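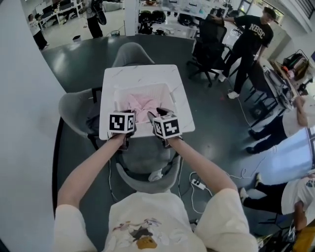
마커 포즈 추적기를 다시 짰습니다

2021년 10월 24일

지난 글에서 Gutilent의 추적 모듈을 갈아엎겠다고 써 놓고 한참 조용했는데, 드디어 새 버전이 돌아갑니다! 너무 신나서 정리도 덜 된 상태로 일단 적어 봅니다. 코드 얘기가 많으니 관심 없는 분은 건너뛰셔도 됩니다.

Gutilent는 머리 쪽 카메라와 그리퍼 쪽 카메라 영상을 받아서, 양손 그리퍼의 6자유도 궤적을 한 시간축 위에 올려 주는 파이프라인입니다. 입력은 Sturodano 로그 파일이고 출력은 Zorkine 학습 코드가 바로 읽는 배열이에요. 중간에서 제일 말썽이던 곳이 마커 큐브 포즈 추정이었습니다.

예전 방식의 문제

전에는 큐브의 면을 하나씩 따로 풀었습니다. 보이는 면마다 PnP를 돌리고, 재투영 오차가 제일 작은 면의 결과를 그 프레임의 포즈로 썼죠. 면이 카메라를 거의 정면으로 볼 때가 특히 골치였어요. 평면 마커 하나로는 해가 두 개 나오는데 둘의 오차가 비슷해서, 프레임마다 이쪽저쪽으로 튑니다. 궤적을 그려 보면 손목이 순간적으로 홱 꺾였다가 돌아와요. 천을 집는 작업은 손목을 조금씩 비트는 구간이 많아서 이 튐이 그대로 학습 데이터의 잡음이 됩니다.

저역 통과 필터로 눌러 보기도 했는데, 진짜로 빠르게 움직인 부분까지 같이 뭉개져서 금방 포기했습니다.

새 방식

이제는 큐브 전체를 강체 하나로 봅니다. 보이는 면의 모서리 점을 전부 모아 한 번에 풀고, 면 사이의 상대 위치는 미리 캘리브레이션해 둔 값으로 고정합니다. 면이 두 개만 잡혀도 모호성이 거의 사라지더라고요. 한 면만 보이는 프레임은 후보 해 두 개를 다 들고 있다가 앞뒤 프레임과 이어 붙였을 때 가속도가 작은 쪽을 고릅니다. 동적 계획법으로 열 줄 남짓한 코드예요. 이걸 왜 이제야 했나 싶습니다.

가려진 구간은 팩터 그래프로 넘겼습니다. 마커가 안 보이는 동안은 그리퍼 쪽 카메라의 시각 오도메트리가 상대 이동을 채우고, 마커가 다시 나타나면 그 관측으로 전체를 당겨 맞춥니다. 손이 바구니 안쪽으로 들어갈 때 특히 효과가 좋았어요.

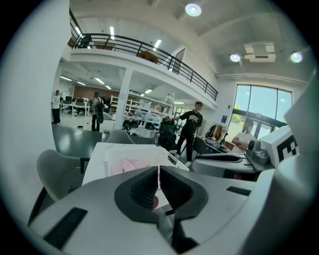
그리퍼 쪽 카메라 화면, 두 손가락이 거의 맞닿은 상태

이쪽 화면에서 재미있는 건 특징점의 분포입니다. 천과 흰 테이블에서는 쓸 만한 점이 잘 안 나오고, 2층 난간이나 창틀, 천장 조명 쪽에 몰려요. 손 가까운 곳은 그리퍼 몸체가 차지하고 있으니 처음에는 거기 붙은 점들이 "카메라가 안 움직였다"고 우겨서 궤적이 통째로 늘어졌습니다. 그래서 그리퍼 몸체와 손가락 영역은 고정 마스크로 빼고, 사람은 세그멘테이션 마스크로 뺐습니다. 손가락 마스크는 벌어진 정도에 따라 모양이 바뀌어야 해서 폭 값에 맞춰 보간합니다.

시간 맞추기

두 번째로 시간을 많이 쓴 부분은 동기화였습니다. 로그의 타임스탬프만 믿었더니 머리 쪽과 그리퍼 쪽이 38ms 어긋나 있었어요. 천천히 움직일 때는 티가 안 나는데 방향을 바꾸는 순간 두 궤적이 벌어집니다. 양쪽에서 나온 각속도 크기를 상호상관으로 비교해서 대략 맞춘 다음, 남은 오프셋은 그래프의 변수로 넣어 같이 최적화했습니다. 각속도 크기만 쓰면 외부 파라미터를 몰라도 돼서 참 편합니다.

결과

에피소드 1254개를 새 코드로 전부 다시 돌렸습니다. 예전 버전에서 "포즈 튐" 경고가 붙었던 게 548개였는데, 그중 99개만 경고가 남았어요. 남은 것들을 열어 보니 모션 블러로 모서리 검출 자체가 무너진 경우가 많았습니다. 이건 추적기보다 검출기 쪽을 손봐야 할 것 같아요.

Lodhi 뷰어에 새 궤적을 얹어 재생해 보는데, 양손이 매끄럽게 따라오는 걸 보고 혼자 박수 쳤습니다 ㅎㅎ 예전 결과와 겹쳐 보는 기능도 같이 넣었습니다. 단축키는 V입니다. 두 궤적의 차이가 큰 구간으로 바로 건너뛰는 것도 되는데, 디버깅할 때는 이게 제일 쓸모 있네요.

아직 못 한 것

- 롤링 셔터 보정. 지금은 글로벌 셔터인 척하고 풀고 있습니다.
- 손가락 벌어진 폭을 영상만으로 추정하기. 안쪽 패드의 격자무늬를 쓰면 될 것 같은데 아직 실험 전이에요.
- 큐브 캘리브레이션 자동화. 지금은 스크립트를 세 개 순서대로 돌려야 하고, 저도 순서를 가끔 틀립니다.
- 왼손과 오른손 마커 ID가 뒤바뀐 설정 파일을 넣었을 때 경고 띄우기.

설정 파일 형식이 조금 바뀌어서 예전 버전을 쓰시던 분은 cube 항목을 새로 만드셔야 합니다. 변환 스크립트는 tools 폴더에 넣어 두었어요. 1월까지는 롤링 셔터 쪽을 끝내 보려고 합니다. 혹시 비슷한 걸 팩터 그래프로 풀어 보신 분이 있다면 오프셋 변수의 초기 분산을 얼마로 잡으셨는지 댓글로 알려 주세요!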